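Pledico Walking Records: Data Card

Maintained by the Exercise Science program, Cirley College
Contact: Trinidad Llorente, data steward
Status: released, version 3

Summary
Pledico is a set of treadmill and corridor walking records gathered from adult students and staff enrolled in the college's introductory physiology course. It is meant for teaching and for small student projects.

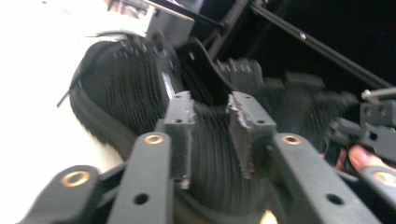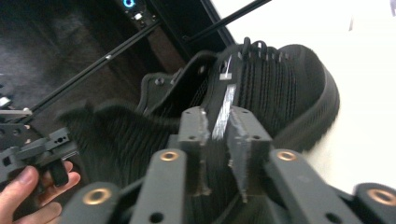

The records cover heart rate, step timing and self-rated effort for 252 participants, each of whom completed at least one treadmill walk and one corridor walk. Participants wore their own clothing and footwear. The footwear field holds a short description entered by the session leader, in the form colour, then type, so that a black shoe of the kind shown is entered as "black, shoe" with no maker or model. Free text beyond those two terms was removed before release. Earlier versions allowed longer entries, and these proved hard to sort.

Contents
walks.csv - one row per walk, 311 rows in total
people.csv - one row per participant, with age band, height band and usual activity level
effort.csv - ratings given at the end of each stage
codes.txt - the meaning of every short code used in the other files

Collection
Treadmill walks took place in the Manzano teaching laboratory. Corridor walks used the level hallway outside it, with turning points marked by tape. Heart rate was taken from a chest strap at rest, at the end of each stage and again during recovery. Sessions held on Wednesday were run in the evening and carry the code E, as several participants came directly from work and had eaten shortly beforehand.

A participant could stop at any time. Walks that ended early remain in the set and are marked in the "complete" column.

Known problems
- The corridor timer was replaced partway through October. Walks timed with the old unit are marked T1 and should not be pooled with the others when comparing step times.
- Resting heart rate is missing for 40 walks. The field has been left blank and no value has been estimated.
- Height bands were self-reported.
- People taking medicine that alters heart rate were not excluded, and the files do not identify them.

Permitted use
The data may be used in coursework, theses and non-commercial research. They must not be used to set exercise limits for any person, or to judge the fitness of an employee or applicant. Users are asked not to try to identify participants by joining these files with other records.

Changes in this version
Duplicate rows were removed from effort.csv. The Wemico import script was rewritten by Trinidad Echevarría and now stops with an error when it meets an unknown code - previously it skipped the row without notice.

Corrections should be sent to the data steward with the file name and row number.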